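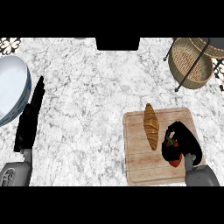
Eating and drinking when the throat is sore from treatment
Kitchen tips collected by Deolinda Serrano

When I had radiation on my neck, swallowing became the biggest work of my day. The dietitian gave me a good list, but the small things of the kitchen I had to find by myself. I write them here for other people who must cook for a sore mouth, or for the one who lives with them. Please ask your own team before you change what you eat, specially if you cough when you swallow.

Make the food soft before you make it small
I lost many dinners in the blender because I put the meat in dry. Cook it long with enough liquid, let it rest in this liquid, and only then blend. Chicken leg goes smoother than chicken breast. Potatoes should go through a sieve or be mashed by hand. In the blender they become glue.

Cool, but not from the freezer
Very hot soup was impossible for me and ice cream was hurting also. I let the soup stand with the lid off and tried it on the inside of my wrist, like for a baby's bottle. At 37 degrees Celsius it feels like nothing, and nothing was what I wanted.

What stings
Tomato, orange, vinegar, pepper, and to my surprise also pineapple and ripe kiwi. For taste I used a little butter, cooked carrot, sweet paprika (not the smoked one) and fresh dill. If the soup tastes like metal, try a plastic spoon. It helped me more than any spice.

My thick shake
1 ripe banana
2 spoons of smooth peanut butter
1 cup of full-fat milk
4 spoons of plain yogurt

Blend until you see no pieces. With my peanut butter and my yogurt it comes near to 600 calories, so half of it in the morning and half in the afternoon was already a help. The second half stays in the refrigerator and must be finished the same day. If milk makes your saliva thick, use oat drink.

Cook on the good day
I had my best hours on Sunday, before the new week of treatment. I made one big pot of vegetable soup and froze it flat in small bags, one cup in each. Flat bags thaw quickly in a bowl of cold water. Write on the bag what is inside, all orange soups look the same when frozen.

Wash the blender at once
Fill it half with warm water, one drop of dish soap, and run it for a moment. After, take the blade part out and wash under the rubber ring, where old milk likes to hide. Let all dry open overnight.

Water in every room
A glass in the kitchen is forgotten. I kept a small bottle by the bed, one by the sofa and one in my coat, and I was drinking one sip each time I saw them. In September I could eat toast again, with much butter and very slowly.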